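Horuvell Workshop Notes
Tips for the small workshop at home
Feb 21, 2018

When the hand will not let go: tips for two-armed table robots

After my last page about sharpening chisels, I received several messages asking about robots, which surprised me a little. It seems that more people have two small arms on the workbench than I believed. So today I write down what I learned from one fault, which cost me 2 evenings and one good cup.

The fault was simple to describe. The left hand of my pair took a small bottle of thread oil, lifted it, carried it to the tray and then did not open. The arm thought that the job was finished and started to go back to its resting place with the bottle still in the fingers. On the way it knocked my tea from the table. The right hand was waiting for its turn and did nothing wrong.

I use the Gomitz control program with hands from Saarela. Your names and menus may be different, but the advice should be useful all the same.

First, before you look for the fault

Press the stop button and wait until both arms are still. Then switch off the power at the wall. I know it is tempting to pull the bottle out while the motors are on, but please don't. The fingers can close again when the program receives a late command, and a thumb made of metal does not know your thumb.

If the hand holds something with liquid in it, put a cloth under it first. Support the arm at the forearm with your free hand when you cut the power. Mine sinks slowly, but an older one I had before fell like a hammer.

To free the object, move the thumb outward and leave the four fingers alone. The thumb has the shortest path and the joints complain less.

Try it on the screen before you try it on the bench

I repeated the whole job in the simulator that comes with the program. I should have done this on the first evening. In the simulator you can make the same mistake 66 times and no cup is broken.

Keep the practice table very plain. Use one thing to pick up, one place to put it, and maybe one or two other things which the arms must avoid. Strong colours help, because you see at once which object has moved.
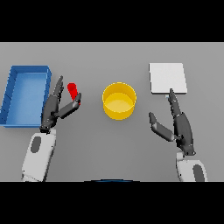 Run the job at the slowest speed and stop it at each step. I stop when the hand is round the object, again when it is lifted, and again when it is over the tray. At every stop I write down what the program believes and what the fingers do. In my case the two agreed until the third stop. The program wrote "open", and the fingers stayed as they were.

What was wrong

The opening command had a time limit, and I had set it too short. At full speed the arm arrived late over the tray, the limit was already over, and the program went to the next line without a complaint. I changed the limit from 2 seconds to 6. After this the bottle was released on every run that evening.

There was a second, smaller thing. Old oil on the rubber of the fingertips had become sticky. I cleaned the tips with warm water and a drop of washing-up liquid, and let them dry overnight. Do not use white spirit, it makes the rubber swell. I learned this in May on another set and had to buy new tips from Gomari.

Some settings I now keep

Ask the program to check that the hand is open before the arm may leave the tray. In Gomitz this is a small box called "confirm release", and it is empty when you install the program. Tick it.

Let only one arm move at a time while you are searching for a fault. Two arms are faster, but you cannot watch both.

Give the resting arm a place that is really out of the way. If its fingers rest close to a board or a plate, a small error of position is enough to push it.

Set the grip force lower than you think. For a small bottle I use step 3, and it does not slip.

And for the table

Mark with tape how far each arm can reach, with the fingers stretched out. Nothing which you like should stand inside the tape. Tea, telephone and glasses live now on the windowsill.

Put the stop button where your weaker hand can find it without looking. The stronger hand is usually busy with a screwdriver.

If somebody has the same fault with a different control program, please write to me under this page which setting has helped. I will add it when I next clean up these notes.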